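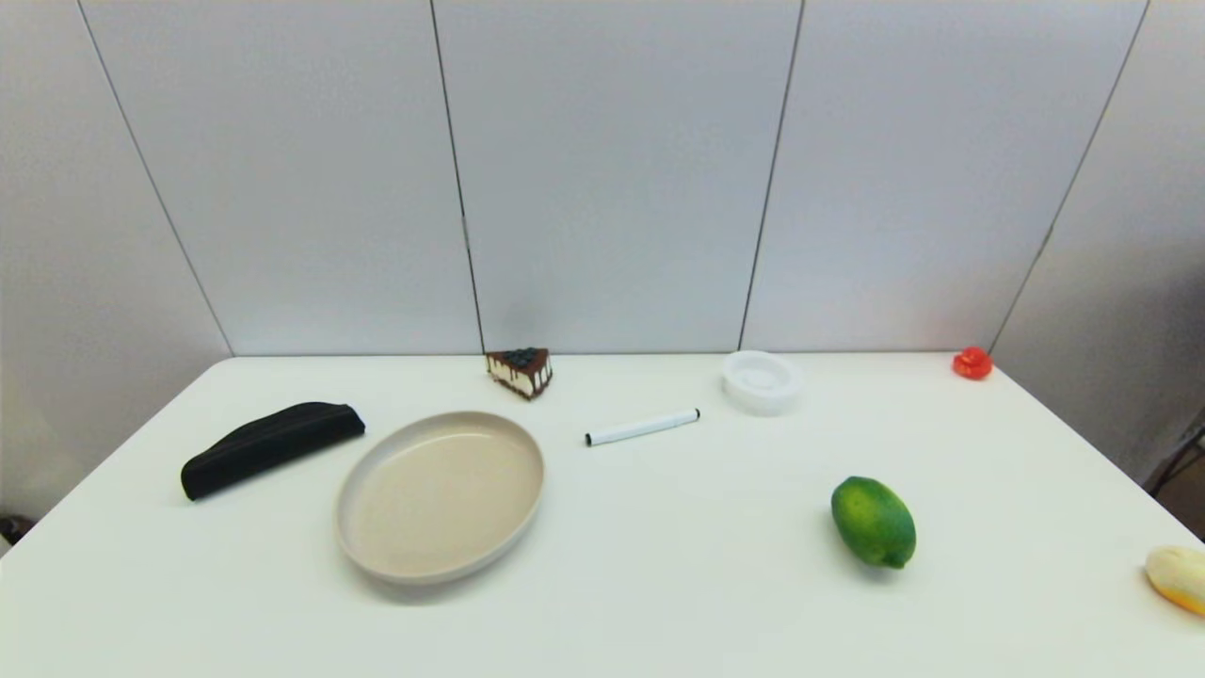

Teaching by demonstration

Teaching by demonstration is a way of programming robots in which a person performs a task, or drives the robot through it, and software fits a control policy to the recordings. The operator may push the arm by hand (kinaesthetic teaching) or steer it from a distance with a paired arm, a glove or a joystick (teleoperation). Supporters describe it as programming without programmers. The published record is thinner than that phrase suggests.

Typical set-up

Most work is done at a tabletop, often a plain white one with pale panels on three sides. The objects are household things such as a plate, a marker, a pencil case or a lime, sometimes with toy food among them, and they are spread out with clear space between them. Critics point out that few kitchens or offices look like this, and that a policy learned on an uncluttered table may owe a good deal of its success to the table.

The Windden trials

The Windden trials, run by Hanyu Xia and Jozefína Hrubý, are frequently cited. Operators recorded 341 demonstrations of placing objects on a plate, of which 41 were discarded as faulty. The authors reported good results on familiar layouts. In a reply dated 3 Dec 2018, Tatiana Štěpánek noted that only six layouts had been tested, all set up by the same people who gave the demonstrations, and that the criteria for discarding a recording were never published. No full answer has appeared.

Labour and cost

Claims of savings usually leave out the operator's time. Janka Bednárik's survey of the Kuruc workshop found that new operators needed 30 hours of practice before their recordings were judged usable. Remote control also hides contact forces unless the controls feed them back to the hand, and many cheaper rigs don't.

See also

Kinaesthetic teaching
Teleoperation
Drandemance (software)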